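Parnell House, guest room check with comments
Room 9, first floor
Date of check: 2018-01-16
Checked by: Gregor Sutherland
Passed to: Viorica Olteanu

Door and way out

Door closes fully and latches: yes
Escape plan on back of door: yes, old version. The new one shows the side stair.
Corridor clear to the stair: yes

Comment: closer is stiff. Florian Coste adjusted it before Christmas and it has gone back. Same fault in room 2.

Smoke alarm

Test button sounds: yes
Free of dust and paint: yes
Next test due: February

Electrical

Sockets firm to the wall: one loose, left of the window
Bedside lamp flex: sound
Kettle and lead: sound, label 710
Heater: not tested. Label reads 899 but the list has that number against the landing heater. Clémence Gilbert to say which is right.

Window

Restrictor fitted and holding: yes
Blind cord on its cleat: no, hanging. Put back during check.

Comment: some paint lifting on the sill. Not a safety matter, noted for the decorator.

Bed and headboard

Headboard fixed: yes, bolts tightened
Bed legs level: yes
Mattress label present: yes

Fruit and food left in room

Fruit whole, no split skins or mould: to be looked at piece by piece at each change of guest
Container clean, no sharp edges: see comment
Kept off the bed: no

Comment: oranges, red apples and a dark plum, in a shallow green tray on the bed. The tray looks like a gift box lid, with gold Chinese characters in the middle, partly worn. A lid of this kind can't be washed properly. Use one of the white bowls from the pantry and stand it on the desk. Plums go over first, so check those daily. Anything soft goes in the kitchen caddy, not the bedroom bin.
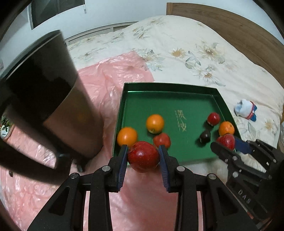
Washroom

Floor dry, mat has grip: yes
Hot tap temperature: within limit
Extractor running: yes, noisy
Seal round basin: needs redoing, Sylvain Caron has the sealant

Actions

Loose socket: Florian, before the room is let again
Escape plan: Viorica to print
Fruit bowl: housekeeping, same day
Door closer: order part, rooms 9 and 2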